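### 3.2 Table surfaces and clearing habits

The second part of the study looked at what households keep on their main table and how often it is cleared. We visited 19 homes in Dorncombe in June, each of them once in the late afternoon and once after the evening meal. Participants were asked to leave the table as it would normally be at that hour. Visits were arranged by Dalia Abdel Hamid, and Yoon-hee Yeom coded the interviews.

We treated a table as having a "working area" if one person could sit down and write without moving anything. The size of that area was noted on both visits, along with the type of item nearest to it. Mail, chargers and school papers were coded separately from dishes, as in the earlier Bouvier survey.
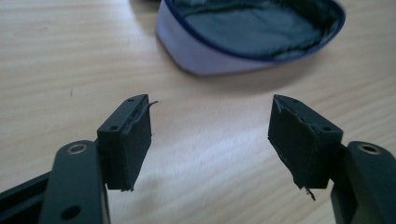

**Figure 4.** Bare stretch of table between two gripper fingers.

Most participants described clearing as something done before a meal. After the meal the dishes went to the sink, but other items that had been pushed to one end often stayed there until the next day. Several people used the same word, "the pile," and could say what was near the bottom of it. Two had a fixed day for sorting it, in both cases Friday.

Table size mattered less than we expected. In the smaller apartments the table was also the desk, and the working area was kept open through the day. Larger tables tended to fill from the wall side inward. One participant, whose table seats ten, ate at a corner of it and had done so for years.

Wiping was reported separately from clearing. Some participants wiped only the part they had eaten on, while others lifted everything first. We did not code cleanliness, and the notes on wiping come from the interviews alone. Storage close to the table, such as a drawer or shelf within reach, is taken up in Section 3.3.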